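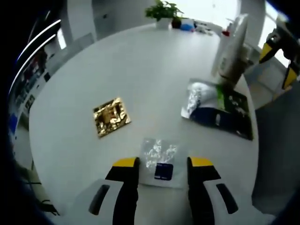 The packet problem

What small foil and plastic packaging does to a kitchen, and what a few households do about it

January 2025

Most kitchens have a round of small packets that never find a home. They come in with the shopping, or in the bottom of a delivery box, or from a hotel room, and they end up on the table because the table is the nearest flat thing. A square of gold foil, a silver pouch, a clear packet with a dark blue label. None of them stands up by itself, and most are too thin to be seen once something is put on top of them.

I spent part of the summer break sorting mine, and asked neighbours in Sindstead how they handle theirs. Few had a system. One household of five kept everything in a soup pot they no longer cooked with. Another had given over the second drawer, and could open it only by sliding a ruler in to flatten whatever had risen up at the back.

The trouble starts with the shape. Tins stack and jars line up, but a flat packet slides. Foil is worse than paper in this respect, as it holds every crease it is given and won't lie square against the next one. Put ten in a drawer and the bottom three may as well be in another house. When I emptied my own drawer onto the table I found 31 packets, 2 of them duplicates of something I had bought again that week. The oldest had a best-before date from a July I would rather not name.

Standing them on edge works better than laying them flat. A shallow box about the width of a paperback will do. The one I use came from Gwilliam, the hardware shop on Bondach Road, where it is sold for screws. Packets go in like cards in an index, label to the front, with the big ones at the back. Anything already opened is folded over twice and clipped, and goes at the very front so it gets used.

Large flat pouches need their own spot. They are too tall for the box and too floppy for the shelf. A magazine holder on its side in the pantry took care of mine, and left room beside it for the bottles.

Throwing things out takes longer than it should. Plenty of small packets carry no date at all, or carry it on the crimped edge where it gets torn away at first opening. My rule now is to write the month on the back in marker the day it comes home. If I can't say what is inside, it goes.

Disposal is less tidy. Crumpled foil and printed plastic look alike in the hand, and packets that look metallic are often plastic film with a thin coating. The old test is to scrunch one up and let go — foil stays in a ball, film springs open. Check what your own council accepts before filling the recycling bin with either.

The table should be cleared last. I wiped mine, put the plant back where it gets the morning light, and had a cup of tea there. By Thursday there was a sachet of mustard on it.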